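Setting Up and Running Hand-Held Gripper Sessions on Cloth Tasks
Good practice for sites working to the Ovau recording rules, revision 2 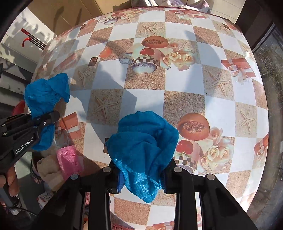
These instructions cover two-handed work with cloth on a table: picking up, unfolding, folding, wiping and placing. They apply to operators using a pair of hand-held grippers, one in each hand. Rigid objects and liquids have their own pages. Read the whole page before the first session at a new site, then keep the checklist at the end near the table.

Before you start

You will need two grippers with matching finger sets, the task sheet, the cloths named on the sheet, a lint-free wipe, and a table that does not rock. Sites that store sessions through Nateck also need the upload client installed and signed in.

The rules divide requirements into "must" and "should". A session that misses a "must" is rejected at review. A session that misses a "should" is accepted with a note, and three notes of the same type in one batch send the batch back to the site.

Step 1. Check the table surface

Patterned tablecloths are allowed. Printed fruit, cups, flowers and similar motifs are part of the normal range of home surfaces and must not be covered or removed to make the table look plain. Two conditions apply:

The cloth being handled must differ clearly in color from most of the surface. A solid blue cloth on a white and beige check is acceptable. A white napkin on the same check is not.

The table covering must lie flat and must not slide when a gripper drags across it. If it slides, clip it under the rim where the clips stay out of reach of the fingers.

Glossy coverings reflect light. Before recording, view the live feed from both grippers at working height. If a bright patch hides the edge of the cloth, turn the table or change your standing position. Do not switch lamps on or off once a session has started. Sunlight moving across the surface is accepted, and so are shadows from trees or window frames.

Step 2. Clear the working area

Remove loose objects from the tabletop that are not on the task sheet. Items on the floor, on lower shelves or against the wall can stay, provided the operator cannot trip on them. Background household items should be left as they are between sessions at the same site. Papers, screens and labels that show a name, address or account number must be taken out of the room or turned over.

Step 3. Check the grippers

Open and close each gripper fully five times. The fingers should meet along their full length with no side play at the pivots. Wipe the contact pads. Thin fabric slips on a dusty pad, and the resulting failed grasps are hard to tell apart from operator error.

Check the cable on any wired unit. It must leave the handle without a sharp bend and pass behind or below the wrist. A cable that crosses the tabletop during a grasp is a "must" failure.

Step 4. Calibrate

Hold both grippers still for 14 seconds with the fingers open, then close and open each one once. Cheema firmware writes the open and closed limits at this point. Repeat the calibration after a finger set is changed, after a drop, and after any break long enough for the units to sleep.

Step 5. Grasp and lift

Approach the cloth from the side or at a shallow angle. Pressing straight down pushes the fingers into the table and marks the covering.

Take a fold or a raised edge. If the cloth is bunched, close on the nearest ridge and lift slowly until a corner or hem comes free.

Keep both sets of fingers in view of their own cameras. When one gripper holds a cloth at the table edge, the other may work near the center, but the two must not cross.

Do not use your fingers, sleeve or body to help. If a cloth falls to the floor, end the episode, mark it as dropped, and reset. Dropped episodes are kept – they must not be deleted at the site.

Step 6. Reset between episodes

Return the cloths to a new starting state each time. Crumple, half fold or drape them differently, and vary which side of the table they start on. The Drirnevgate site uses a printed list of 33 starting states and works through it in order, and other sites may copy this method.

Step 7. Label and upload

Enter the cloth type, surface type and outcome before leaving the table. Choose "patterned" for any printed surface, including those with large plain areas. Batches are limited to 3000 episodes. Split larger sets by surface, and keep each operator's calibration file with the batch it belongs to.

Checklist

Table steady, covering flat
Cloth color distinct from surface
Personal information removed
Pads wiped, pivots checked
Cable behind or below the wrist
Calibration recorded
Labels entered

Last revised 05/10/2024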